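# In praise of one price for everybody

Jul 23, 2018

I have been selling things on the internet for long enough to have tried most of the daft ideas that come with it, and the one I have been slowest to give up is the clever price. By that I mean the price that changes depending on who is looking, what else is in their basket, whether they came from the newsletter and whether they have remembered to type in a code.
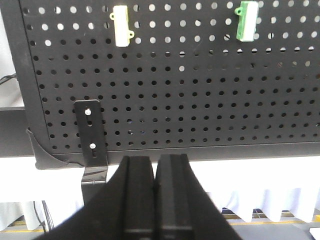
My shop, Pirbridge, sells small hardware and fittings, the sort of thing you buy when a drawer has come off its runner or you have finally decided to put up that shelf. It is a modest business and I am fond of it. When I first moved it online I was told, by more or less everyone I asked, that I would need promotions. So I had promotions. I had a welcome code and a come-back code, I had a spend-this-get-that, and every December I had a sort of grand muddle of all of them at once, with a banner across the top in a red I now feel rather ashamed of.

The shop runs on Burelau, which I have no great complaint about, and for the promotions I paid each month for an add-on called Kemppainen. It was a good piece of software, I should say so plainly. You could build almost any rule you fancied in it. You could have a rule that applied to hinges but left out brass ones, or one that only woke up after the second item, and you could put rules inside other rules until the whole thing looked like a family tree. I used to sit up in the evenings doing exactly that, with a pot of tea, and I enjoyed it in the way some people enjoy crosswords.

One winter I counted them up. I had 23 live rules and a catalogue in which 17 products could, depending on the route you took to them, be shown at two different prices on the same afternoon. I hadn't meant any of it. Each rule had been sensible on the day I made it, a little kindness to somebody or a nudge to shift some slow stock, and then I had moved on and left it running behind me like a tap.

What finally brought me up short was a letter. A proper letter, too, in an envelope, from a customer who had been buying cupboard catches from us for years. She had ordered a dozen, and then found that if she had logged out first and come back through an old email she would have paid less. She wasn't cross, which made it worse. She said she supposed she ought to have known. I have thought about that sentence a good deal since. Why on earth should she have known? She wanted cupboard catches. She had gone to the page with the cupboard catches on it and paid what it said, as anybody would, and I had somehow built a shop in which doing so was a mistake.

I know the argument on the other side, because I made it myself for years, and with some heat. It says that people like a bargain, that a price with a line through it sells better than the same price standing alone, and that those who care about saving money will hunt for the code while those who don't will happily pay up. It's a tidy argument and I expect a fair amount of it is true. A big store with a whole department for this sort of thing can probably make it pay, and I wouldn't presume to tell them their business.

But I do think it treats people's time as if it were worth nothing. The customer who hunts for the code is spending ten minutes of her evening on it, and half the codes she finds will have expired, and she'll end up on some dreadful page full of coupons that don't work and adverts for mattresses. The customer who doesn't hunt sees that little empty box at the checkout — "Have a code?" — and feels, quite rightly, that everyone else has been let in on something. I've stood in front of that box myself, in other people's shops, and closed the window and gone without.

Then there is the work at our end, which hardly ever gets put on the scales. I was answering emails about codes most mornings. Could I add one after the order had gone through, did the welcome offer work with the free delivery, why had the total gone up when they took something out of the basket? (That last one was a real fault, and it was my fault and not Kemppainen's. I'd put a rule in upside down.) All of those people deserved a nice long answer and I tried to give them one, and every one of those answers was an hour I wasn't spending on finding better screws.

So I switched the lot off. I went through the catalogue over a couple of quiet weeks and gave each thing a single price, a bit lower than the old full price and a bit higher than the old best one, and I took the code box away from the checkout altogether. I was nervous about it, I don't mind saying. The first month was thin. A few people wrote to ask when the next sale was, and I told them there wasn't going to be one, and some of them, I'm sorry to say, I haven't heard from again.

The rest came back, though, and in dribs and drabs they told me they were glad of it. A joiner who buys his drawer runners from us said he could quote for a job now without ringing me first. I've kept just the one exception, which is a trade price for boxed quantities, and it is written out on the product page where anybody can read it and anybody can have it.

I was talking all this over with the people at Rimell, who make a good many of our handles, and they thought I was being sentimental. They may well be right. I do have a soft spot for the kind of ironmonger's I grew up going to, where the price was on a little sticker on the drawer and it was the same sticker for the vicar as it was for my mother. Those shops had their own troubles, goodness knows, and plenty of them have gone. I don't believe it was the stickers that did for them.

If you keep a small online shop yourself and you've got a rule or two running, I'd only ask you to do one thing. Log out, clear your basket and buy something from yourself the way a stranger would, without any of the codes. Look at the total at the bottom and see whether you'd be happy to explain it to the person paying it. I tried that with a bag of cup hooks, and I cancelled my subscription the same evening.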